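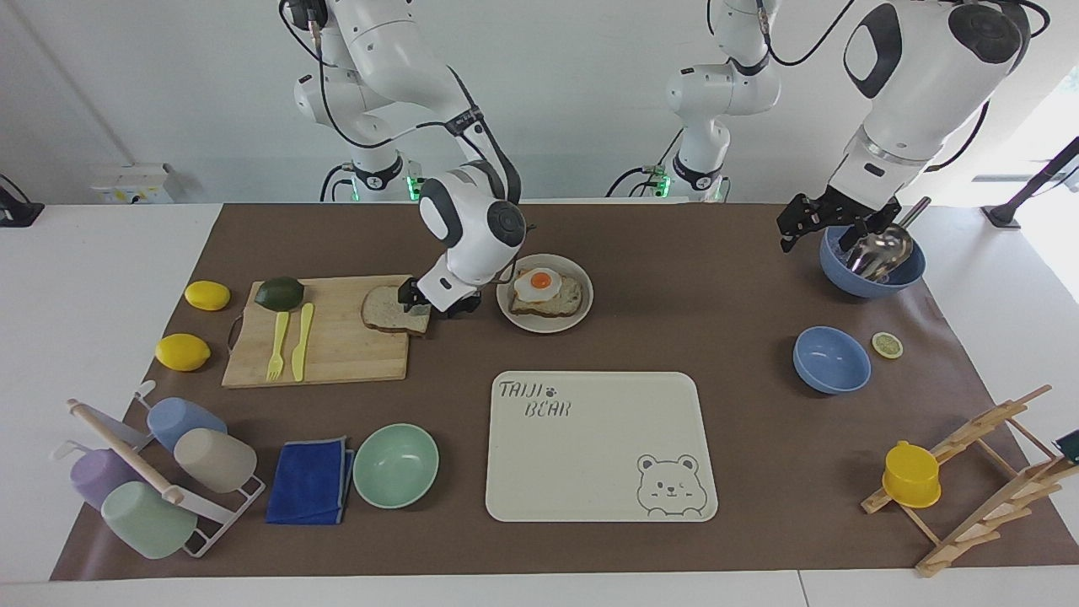 Notes on the petition challenge in the Virkolitz ward

14 Aug 2019

I said in the last post that I would write up the hearing once the written decision was out. The decision was posted on the county site yesterday, as a scan with no searchable text, so I have retyped the parts I quote. Any typing errors are mine.

Background for people who do not follow Dralberg County politics. To get on the party primary ballot for ward representative in Virkolitz, a candidate files nominating petitions with the county election office. The requirement is 300 valid signatures from voters who live in the ward and are registered with the party. Signatures can only be collected inside a 30 day window. After filing there is a short period in which any registered voter in the ward can file objections. If there are no objections, the office checks that the pages are complete and numbered and does not look at individual lines. That last point surprises people. The office does not verify signatures on its own. A petition full of bad lines will go through if no objector shows up.

This year an objector did show up. Walter Marulanda filed against the petition of a first-time candidate, and the objection came down to a small margin. I am leaving the candidate's name out. It is in the public record, and it makes no difference to the procedural questions.

What the objection said

There were two parts. The first was a line-by-line list of signatures, each with a code for the reason: not registered, registered outside the ward, wrong party, printed where a signature is needed, duplicate, or illegible. The second part was an objection to whole pages on the ground that the circulator statement at the bottom was defective. A circulator statement is the paragraph where the person who carried the page swears they saw each voter sign. If the statement fails, the whole page fails, good signatures included.

Page objections are where most petitions die. It takes a lot of work to knock out lines one at a time, and most of the lines are fine. A page objection takes one argument.

In this case the page objection covered 8 pages, all carried by the same circulator. She had dated the statement on each page before the date of the last signature on that page. Read literally, she swore to having seen signatures that had not been written yet.

What the hearing officer did with it

The county's position going in, as I understood it from the staff memo, was that the statement must be signed after the last signature on the page. The memo cites the state code section and the county handbook. I went back and read both. The code section says the circulator "shall certify at the foot of each page" that the signatures were made in the circulator's presence. It says nothing about when. The handbook is where the timing rule comes from, in a sentence that begins "Circulators should wait." I have complained about the word "should" in that handbook before. It is used for things that are mandatory, things that are good practice, and at least one thing (the paper clip rule) that is neither.

The hearing officer took testimony from the circulator. She said she filled in the date at the start of each page, along with her address, and signed the statement at the end. In other words the date was the day she started the page and the signature came later. She was asked why, and said she had been trained that way by the campaign, which used the Durier packet.

For those who have not seen it, Durier is the vendor whose printed petition packets a lot of the local campaigns buy. The packet has a cover sheet with instructions, and the instructions tell the circulator to complete "all circulator fields except signature" before going out. So she followed the instructions. The copy entered as an exhibit was the current edition. I had an older one in a drawer and the wording is the same.

The officer found her credible and held that the date was a clerical defect. The relevant paragraph:

"The statute requires certification. It does not prescribe the moment at which the date field is to be completed. The objector has offered no evidence that the certification itself preceded the signatures. The date field, standing alone, is not such evidence where the circulator has given a consistent and unrebutted account."

So the pages stood. I think this is the correct reading of the code. I also think it leaves the county in a bad spot, and I will get to that.

The line objections

With the pages back in, the count depended on individual lines. Most of the coded objections were resolved by staff before the hearing by pulling up registration records. Both sides get to sit next to the clerk while this is done, and both can ask for a ruling to be marked for review. The lines still in dispute at the hearing were almost all signature comparisons, plus a group from Mamani Court.

Mamani Court is the apartment complex at the north end of the ward. It was built after the last ward map was drawn, and the ward line runs through what used to be a field and is now the parking lot between two of the buildings. The registration database puts the whole complex at the address of the leasing office, which is outside Virkolitz. Residents of the south building live in the ward and are coded as if they do not. The objector relied on the database, as he was entitled to. The candidate brought a copy of the legal description of the boundary and the site plan.

The officer went with the legal description. Residence is a matter of fact and the database is evidence of it, but it can be rebutted. All of the south building lines were restored. The north building lines stayed out.

After that the petition was over the requirement by 11 signatures. Objection overruled, candidate on the ballot.

Where I think this goes

The appeal deadline has not passed as I write. Marulanda told the county paper he was considering it. If he does appeal, I expect the brief to focus on the date question. The Mamani Court ruling is fact-bound, and a court will not want to redo it.

On the date question his best argument is practical. If the date field can be filled in at any time, it has no function, and the form asks for it under oath. A reviewing court could say that a field on a sworn form has to mean something. Against that, the usual rule in this state is that ballot access provisions are read in favor of access when the text is silent. I would put more weight on the second point, but I have been wrong about this court before, including in the sign ordinance case.

Apart from the appeal, there are some things the county could fix without waiting for anyone:

The handbook should say "must" where it means must, and should cite the code section each time. If there is no code section to cite, the sentence should be marked as advice.

The Mamani Court addresses should be split in the registration database by building. This was raised at the October meeting of the election board and was referred to staff. I can find no record of it after that. Apart from petitions, it presumably means that south building residents have been given the wrong ballot style in every ward race since they moved in. I have asked the office in writing whether that is so and will post the reply.

The petition form should have two dates or none. One line for "page started" and one for "statement signed" would have ended this dispute at the counter.

I would also like the office to stop posting decisions as scans.

A correction to the earlier post. I wrote that an objector has to live in the same precinct as the candidate. The rule is same ward. A reader caught it and sent me the section number, and I have changed the text and left a note at the bottom of that page.

Comments are open. Please keep them to the procedure. I will remove anything about the candidate's family, as I had to do last time.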